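Workshop notebook, December, page 64

Started late, a little after four, because I had promised Violeta I would sweep up the shavings from her chair legs first and then of course we got talking. Kettle on, heater on, and at last back to the gripper.

The new yellow fingers are on. Olesia printed them overnight in the softer filament and they came off the bed with hardly any stringing, which made me absurdly happy after last week's pair. Fitting them between the side rails was fiddly. The left one went in sweetly and the right one wanted persuading, so I took a needle file to the foot of it, a few strokes at a time (Pirmin, if you are reading this, yes, I did mark which side I filed). They now stand parallel with a narrow gap at rest, and I can work the thing one-handed without my thumb going numb.

Spring: swapped the old one for the lighter of the two from the Quiroga drawer. Closing force on the kitchen scale came out at 250 grams, which feels about right for cloth. The heavier spring is in the tobacco tin, labelled, please don't tidy it away again!

Then I took it home to try on clothes, as Iara has been telling me to do for ages. She is quite right that folded tea towels on a workshop bench teach you very little. A coat is a different animal altogether, thick and slithery at the same time, and trousers have all those flaps and loops to catch on. I did 12 goes at lifting the coat by whatever edge was nearest, and 7 of them held all the way up. The misses were nearly all at the collar, where there is simply too much cloth for the fingers to get round. Trousers not counted yet, I was only playing with the belt loop, and got rather fond of it as a target.

To do, in no order:
Try a strip of bicycle inner tube on the fingertips, Baltasar has an old one.
Thread lock on the housing screws, I keep meaning to.
Ask Olesia whether the oval cutouts can go a touch lower so the fingers bend nearer the tip.
Return the Cillell calipers to Nallmont before they start ringing me.

Stopped at twenty to nine with cold tea and a stiff wrist. Collar again tomorrow, I think, with the coat laid flatter to begin with.

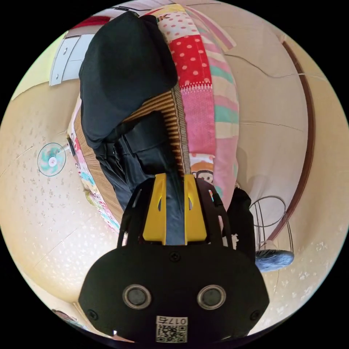
Yellow fingers fitted, coat and trousers on the bed at home.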